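Home | Stays | Offers | News | Contact
Search news Type here and press enter

Clisdale cottages join Flallum for the spring

Hello from all of us at Flallum! I'm Indira Poduval and I look after our holiday lets, so I get to share the nice news: 43 cottages in and near Clisdale are now on our books, and you can reserve them from January.

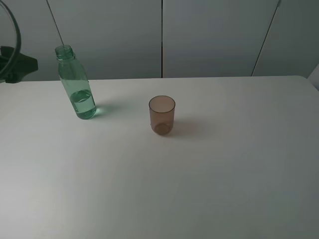

Most sleep four, a few take dogs, and two have their own moorings on the Zurnton side (I've already bagged a week in one). Willy Schouten will be meeting guests with the keys until 9pm.

Press visits are welcome too – just ring our desk on extension 2746 and ask for me.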